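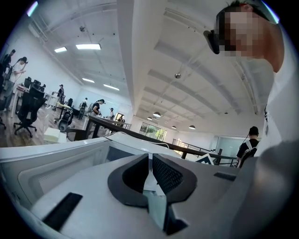
Grusotance hand-held gripper, jaw pads toward the camera

Grusotance Hand-Held Gripper - Club and Classroom Kit

The Grusotance is a hand-held gripper for school robotics clubs, college project teams and competition groups. Students carry it through a task by hand, record the run, and use the recording to train or plan the same task for a robot arm. It is made by Prolix and ships ready to use.

The jaw has two dark pads set in a light gray body. Together they form a wide V-shaped notch. The right pad has a fine grid texture and the left pad is smoother. Pads are sold in pairs and can be changed with the hex key in the box.

What's in the kit
1 gripper, assembled
6 spare pad pairs
1 hex key
1 data cable
Printed course guide with 10 student projects

Course guide
The projects start with picking up a block and end with a timed sorting run set up like an Oltar Cup round. Each takes one club meeting - the last two may need a second. Teachers can photocopy the worksheets.

Working with a group
A full-size club needs plenty of floor. Give each pair of students a table and enough room to walk around it, and keep cables off the path between desks. The Shi software stores recordings by team name, up to 40 runs per team. Older runs have to be exported before new ones can be saved.

Competition use
Teams entered in the Oltar Cup may use the gripper for practice and for the recording stage. Check the current rule book for pad limits. Entries close in November.

Ordering
Schools can pay by purchase order. Spare pads and cables are stocked separately. Orders for classroom sets go through the Prolix education desk and ship together.

Page updated January 29, 2018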